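Workshop notebook, Sevby
July 2024

Glue trials for the Walulance chair, continued from the May pages.

I start with the bad result so it is easy to find later. Of the 28 joints we glued in the first batch, the ones with the wide shoulder opened again at the back leg. The glue itself did not fail. The wood moved, and the glue line took a thin layer of fibre away with it. Hiếu thinks the legs came in from the Hầu store too quickly and had no time to settle in our air. I think he is right, but I would like to see it in the numbers before we change the drawing.

So for the second batch we did two things. All legs stayed on the rack by the office wall, with sticks between them, until the weight was the same two mornings one after the other. And we cut the tenon a little shorter, to leave a small pocket at the bottom for the extra glue. Before, the glue had no place to go and it pushed the joint apart while we were closing the clamp. Tín noticed this in spring already, and I did not write it down. My mistake.
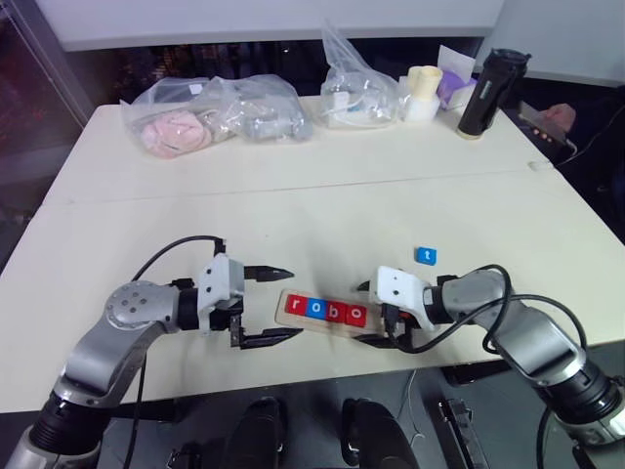 Bình Châu, joinery and finishing

Second batch, clamping. Each joint stayed 53 minutes in the clamp and then overnight on the rack without load. The maker of the glue allows less, but the evenings have been damp and I did not want to hurry. Trí tried one joint with a paper shim on the inside of the cheek. It closed very nicely. I would still not do it in production, it is too easy to forget on which side the paper goes.

The load test was with the old lever and the sand bags. We went to 100 kg on the seat rail and left it for 30 minutes, then the same with the rail turned round. No opening that I could feel with the thin gauge. On one joint there is a small dark line near the top – I believe it is only glue that was not wiped, but I marked it with pencil and will look again after the oil.

About the oil: Hòa asks if we can use the Brovulura one also on the underside. Yes, but one thin coat only. The two sample boards with the thick coat are still sticky in the corners, and the dust is now part of them.

To do:
Weigh the spare legs again and write the weight on the end grain.
Ask Tín for his notes from spring, if he kept them.
New pads for the long clamps, the cork ones are finished.
Cut one joint of the second batch in half and look at the pocket.

Hiếu wants to cut two. I said one first, then we see.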